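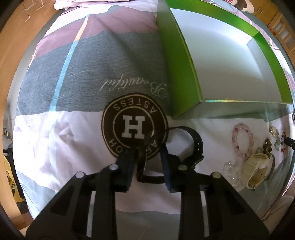
硅胶表带的手表和珠子手串到底能不能放一个盒子里？有读者来信问这个，说她收过几次，过两个月打开，手串的松紧绳上沾了一层灰黑的东西，表带也发黏，后来索性全摊在梳妆台上。

可以放在一起，但要先擦，再分开摆。表带贴着皮肤戴一天，汗和护手霜都留在上面，直接收进盒子，灰尘和碎屑就往上粘。用拧干的软布擦一遍，表扣和打孔的地方用棉签转一转，晾到完全干再收。表带发黏如果是材料老化，擦是擦不好的，换一条就是了，不要再和别的东西挨着。

下面是整理一小盒日常首饰的做法，从头到尾不到半小时。

一、在床上整理，不要在桌上

桌面硬，珠子掉下去会弹，滚到柜子底下就难找了。床铺平，被子拉紧，东西倒在上面不会跑。有花纹的被套也能用，但细耳钉和小坠子容易看漏，可以先铺一块浅色毛巾，专门放小件。被套上如果有刺绣或者贴布，带钩的链子离它远一点，钩住线头再扯，两样都坏。

先把盒子里的东西全部拿出来，盒子倒过来拍一拍，用干布擦内壁和四个角。角上积的灰最多，棉签比布好用。

二、选盒子

浅一点的硬纸盒最合适，深了东西会叠起来，找一件要翻一遍。里面是白色的更好找东西，深色的珠子和黑色的表带一眼就能看见。我手上用得最久的是Bastlow的礼品盒，硬纸板，买围巾时附送的。Grumdale杂货店也卖类似的，贵一些，盖子紧。盖子太紧其实不方便，每天要开的盒子，松一点好。

纸盒怕潮，不要放浴室。南方梅雨天，盒底垫一张吸油纸或者薄棉布，过一阵换一次。干燥剂放一小包就够，放在角上，别压在珠子上面。

三、摆放的顺序

先放手表，再放手串，链子最后放。手表体积大，先占好位置，表面朝上或者侧放都行，不要让表面贴着别的金属件。手串摊成一圈，不要拧成一团，绳子长期拧着会失去弹性。浅色珠子和深色珠子分两边放，深色珠子有的会掉色，尤其是染色木珠，夏天出汗以后更明显。

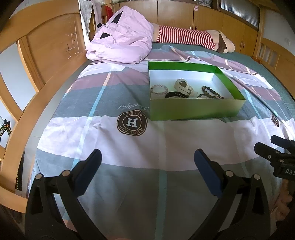
绿色收纳盒，手表和手串放在一起

一个盒子装多少，以平铺一层为准。我家里那盒连垫布称过，265克，拿起来不沉，放在抽屉最上层正好。再往里加，东西就开始互相压了。多出来的另装一盒，按戴的次数分，常戴的一盒，不常戴的一盒，不必按材质分得很细。

换季的时候再看一遍。我一般在12月收拾，冬天袖子长，手串戴得少，正好检查松紧绳。拉开一点看珠子之间的绳子，发毛、发白、拉开以后回不去，都该换了。重穿一条不难，弹力线卖的时候一卷几十米，剪一段比手串长一掌的就够打结。结打好以后拉紧，塞进孔最大的那颗珠子里。

四、项链单独处理

项链最容易缠，带小坠子的更麻烦。缠住了不要硬拉，放平，用两根针从结的中间往外挑，挑松了再顺着一头慢慢抽。实在紧，滴一点婴儿油，挑开以后用温水加一滴洗洁精洗掉，擦干。镀银的不要泡，湿布擦过马上用干布擦。

取的时候从搭扣那一头拿起，坠子自然垂下来，看清楚没有挂住别的东西再往上提。挂住了就放回去，先把手串挪开。 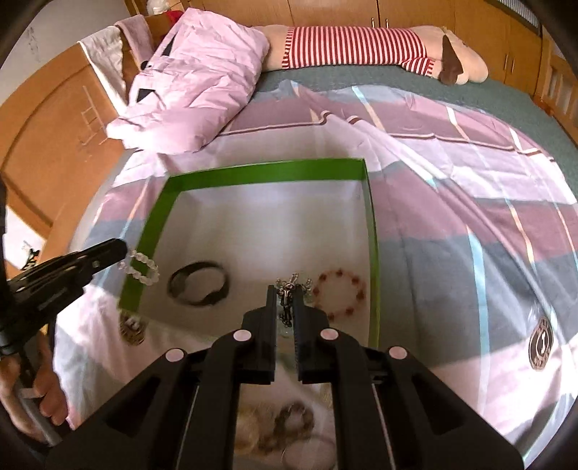
收的时候反过来，坠子先落下去，链子绕成松松的一圈，扣好搭扣。搭扣不扣，两头会自己钻进别的链子里。怕麻烦的话，拿一根吸管，剪到链子一半长，链子穿过去再扣上，平放在盒边。吸管太细穿不过坠子，就让坠子留在外面。

透明的切面珠子容易刮花旁边的东西，也容易被手表的金属扣磕到，最好靠边放，或者套一个小布袋。布袋不用买，旧手帕对折缝两道边就行。我用过Skircombe的抽绳袋，大小合适，绳子偏长，剪短了再用。

五、清洗

玻璃珠、水晶珠可以用温水。200毫升水加一滴中性洗洁精，手串放进去轻轻晃，不要超过5分钟，时间长了绳子吸水变松。捞出来用清水过一遍，放在毛巾上压干，再平摊晾一夜。不要挂着晾，水的重量会把绳子拉长。

珍珠、木珠和不清楚材质的珠子都不要下水，软布擦。银链发黑用擦银布，顺着一个方向擦，擦到布上发黑的印子变浅为止。牙膏不要用，里面的颗粒会磨出细痕。

洗好的东西没有干透不要盖盖子。急着收就用电吹风冷风，离远一点，松紧绳怕热。

补充一点：有小孩的家里，盒子放高处，断了绳的手串当天就收进密封袋，不要留着散珠等有空再穿。

Selvanayagam家居笔记，2019年7月26日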